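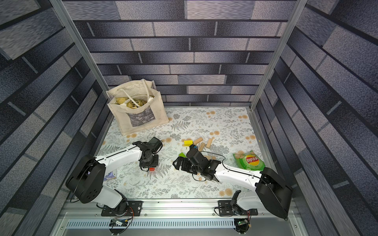 Caldeira two-arm bench kit, reviewed after a month in the Midby workshop

Price as ordered: $1,183, arms, drivers and front rail included. Enclosure panels are extra and we made our own.

Assembly took two evenings. Both bases bolt to one aluminum extrusion, so spacing is adjustable with a hex key. The manual gives 356 mm between base centers. We ended up 20 mm wider, which reduced elbow contact when both grippers work near the middle.

The links are stiff enough for light objects. Wooden toy blocks are a fair test load: flat faces, square ends, little weight. Long planks are harder, and a grip away from the midpoint lets them rotate in the fingers.

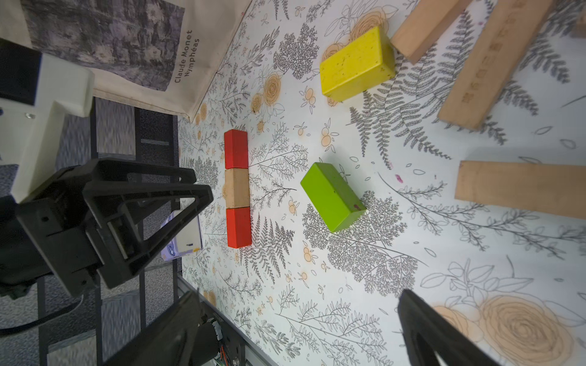
Finger geometry is the best part of the kit. The triangular cutouts keep mass down at the wrist, and the screws can be reached without removing the motor. Cable routing is poor by comparison. The supplied clips hold along the upper links, but the wrist loop is left to the builder – ours snagged twice before we shortened it.

The driver boards come without covers. At this price they should have them.

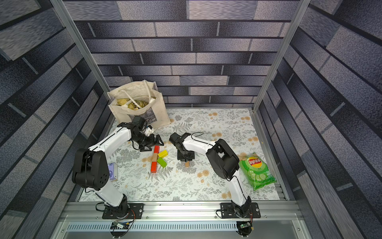

Calibration runs from a script and takes 29 seconds per arm. Repeat it after any change to the rail. The Teridside kit we used before held its zero longer but had less reach.

Recommended for a shared bench, with spare clips ordered at the same time. Firmware as shipped in June.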